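# Pramine home tasks: progress for November

We're three months in, and the clothes-folding work is finally moving at the speed we hoped for when we wrote the proposal. The shared drive now holds 3730 demonstrations, all of them recorded by people holding the grippers in their own hands, and the last stretch came in much faster than the first!

The big change was dropping the remote-control setup for soft items. We spent most of the early weeks on it (the Daton arms, driven from a desk in the next room), and it still works nicely for cups and boxes. With cloth it was painfully slow. Operators kept pinching two layers when they wanted one, and a single pair of pants could eat up a whole coffee break. With hand-held grippers the same people fold almost at their normal pace, and they feel the cloth pull.

Where things stand:

- 13 homes signed up, 11 of them recorded at least once
- towels and T-shirts finished for this phase
- pants under way, both jeans and elastic-waist styles
- socks not started

Pants are the fun part right now. A thick waistband wants to roll over on itself, and each demonstrator has a different way of dealing with it. We had planned to teach everyone one method. After watching the early sessions we let that go, and the Nieminen team, who train the model, asked us to keep it that way. They would much rather see a range of good folds on a range of surfaces.

Beds have become our favorite place to work. They give under the fingers, covers wrinkle, and there are usually other clothes waiting nearby, so the recordings look like the homes the robot will have to cope with. 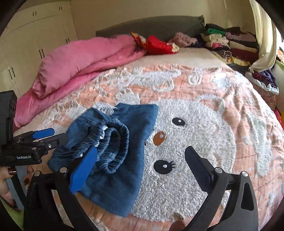
The Gratatness trial comes next. We'll load the towel and T-shirt policy onto their two-armed robot and run it on the low table first, then on a mattress. Pants will follow when that batch has been checked. Checking is our slowest step at the moment: one person watches every recording and marks where each fold starts and ends. We'd like to move some of the unused travel money over to pay for a second reviewer through the winter, and we'll send the revised budget lines separately.

Still open: the replacement finger pads are on order, and the consent form needs its new storage paragraph before we visit the remaining two homes.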